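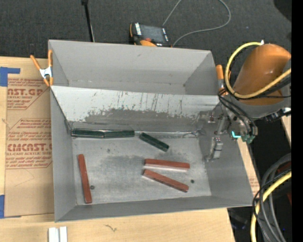

Put your hand on the arm and show it. That's still my answer when people ask how you get a robot to pick up a bar out of a bin, and I get told every time that it's old fashioned. Joystick is the thing now. Headset, or a controller, sit across the room and drive. Fine. I've done both, two years of each nearly, and I want to argue for hands before everyone bins the idea.

First the obvious complaint. Hand guiding is tiring. Yes. An industrial arm in free drive is not a light object and by four o'clock your shoulder knows it. Also you're in the way, your own elbow is between you and the thing you're looking at. Granted, all of it.

But you feel the wall. A bar lying tight in a corner is a feeling problem. You come down beside it, finger touches metal, you back off a hair and go again. Doing that by remote you get a picture and maybe a buzz in the thumb. So what do people do? They go for the easy bars. The ones in the open, at a nice angle. Zainab Usman went through 512 of our remote demos at Darkholm last March and the corner picks were nearly all missing. No one had decided to skip them. They just left the hard ones till last and then the session ended.

A robot taught on that is a robot that's good at the middle of the bin. Great. So is everything.

Second thing, speed. Remote people say they get more demos in a day and they do, I won't pretend otherwise. Erlinda Pangilinan can do about 100 in a shift with the controller and I can't get near that by hand. But look at them! Half are one long hover. Down, stop, sideways, stop, down again. The arm learns the dithering along with everything else, it doesn't know which bits you meant. By hand you move like a person who has picked things up before, becuase you are one.

Where I give ground: anything hot, sharp, or up high. Anything where the arm is bigger than you. Drive it from a chair, please. And if the cell is in another town there's no argument to have. Flunel, the small outfit Jerome Saludo moved to, does it all by remote and their results are decent. I've seen them. Slow in the corners though. Just saying.

What annoys me is the buying. Managers see the headset kit and it looks like the future so that's where the money goes, and the free drive button that came with the arm never gets pressed. It's already paid for. Press it. Give whoever knows the job an afternoon, the one who's actualy packed bars for a living, they don't need to learn a controller, they need someone to say the arm's loose, go on, pull it.

Do the corners first. Then go and sit down with your joystick if you want to.

Comments

Lilibeth Mangubat
Agree on corners, disagree on the hovering. That's training the operator. Ours stopped doing it after 11 days.

Marilou Tagle
My wrist would like a word about "pull it".

J. Baluyot
We do 2 hand sessions a week and remote for the rest. Works ok. Bit of a faff lining up the two sets afterwards.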